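Lab handout 4: Setting up the bowl cell
Lundomo teaching lab, revised May 3, 2024

OK, so before you run anything on the arm, go over the cell with me the way I do it every morning. Wipe the table first (crumbs throw off the grip more than you'd think!), then check the screws on the camera mount. They work themselves out, and a camera that has crept a little will make you chase a fault in your code for hours. I've done it.

Next, bowls. Steel ones and the china one, spread out enough that the fingers have room at the rim.

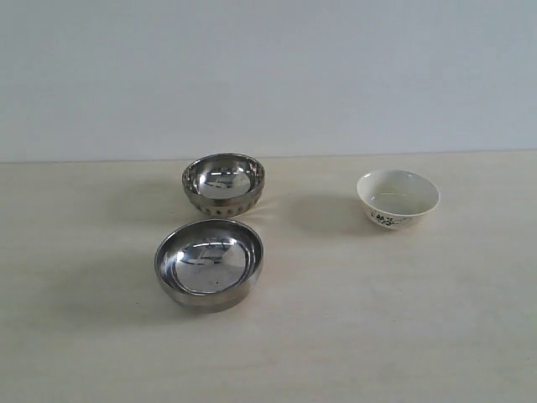
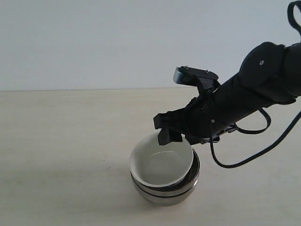 Fig. 1, the three bowls on the table. Fig. 2, gripper at the rim of the white bowl, inside a steel one.

Look at the cables in Fig. 2. I like some slack under the forearm, but if a loop can catch on a bowl, re-tie it. Run the approach at 20 percent speed the first time, please, and keep a hand near the stop button. Log your finger offset in the Kondodow sheet, and swap the finger pads at 300 grasps.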